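Plikercombe Technical College Forums > Student Projects > Manipulation Course

Topic: Wrist camera view and the grading of the pick task

Setsuko Kamata
Posted February 9, 2020
Teams are reminded that the pick task is graded from the wrist camera recordings. Each team shall submit 94 attempts, of which 76 must be complete from approach to release. Recordings in which the finger cannot be seen will be returned without a grade.

Before submitting, please compare your own view with the one below. The finger should hang left of center, with the gray surface mostly open to its right. 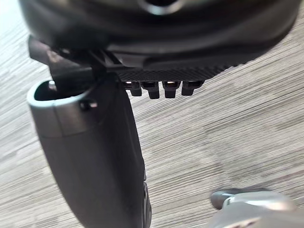

Rodetti
Our team requests clarification on the word "complete." If the arm reaches the object and the grasp fails, is the attempt counted? The handout from September states that failed grasps are to be kept. The rule posted today could be read the other way.

Setsuko Kamata
Failed grasps are to be kept and will be counted, provided the arm returns to its start position. The handout remains in force.

Neltlow_team
With respect, we do not agree that this is fair to all teams. A team that fails quickly can record its attempts in one afternoon. Our group works slowly and has discarded very little. We would prefer that successful grasps carry more weight.

Lecomte
I must disagree with the previous post. The course is about collecting usable data, and the failures are part of it. Last year's group kept only its successes and the trained policy did not recover from a single slip. The report is in the shared folder, if members wish to consult it.

Neltlow_team
We have read the report. It also says that the group changed its table height halfway through, so the cause is not settled.

Setsuko Kamata
Both points are noted. Weighting will remain as published for this term. Teams wishing to propose a change may do so in writing, in no more than 2000 characters, and leave it at the desk in Room 203.

Rodetti
Thank you. We will resubmit our first set under the same team number.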